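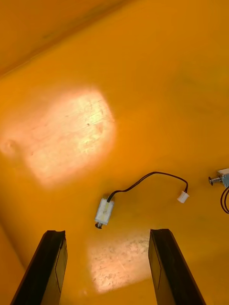 Wrist cam, gripper open over the orange tray. The little white part with the black lead is the one I'm after.

benchmouse_571
Hi all, long-time reader, and I do apologize in advance for the length of this! I'm picking small solenoids (I think of them as solenoids, the bag just says Drirley) out of a shiny tray with a Setiawan arm, and on Friday it faulted out with code 334 three times before lunch. The fingers come down, the arm stops dead, and I get "unexpected contact." The third time it bent a plunger, which made me sad. My guess is glare. There's one big bright patch on the tray floor and a smaller one right between the fingertips, and I think the Ultura vision package is taking that small one for a part.

plumtree
Welcome, and please never apologize for a long post here! I'd bet on glare too. I fought the same thing all through June, and a sheet of matte black craft foam in the tray cured it for me.

oldgearhead2176
I'm going to disagree, kindly. 334 on mine was always force, never vision. Look at that cable wandering off to the plug. If a finger lands on the plug or pins the wire, you'll get contact well before the grip closes. What's your force limit?

benchmouse_571
It's at 121, whatever the Plasik fingers shipped with. I never touched it.

oldgearhead2176
Then leave it alone, and please don't raise it just to quiet the alarm. I did that once and crushed a whole bag of parts. Approach from the plunger end, away from the wire.

plumtree
I still say foam first, it's cheap and it can't hurt anything :)

benchmouse_571
Foam tonight, new approach angle tomorrow, one change at a time. Thank you both so much, I'll post what the log says.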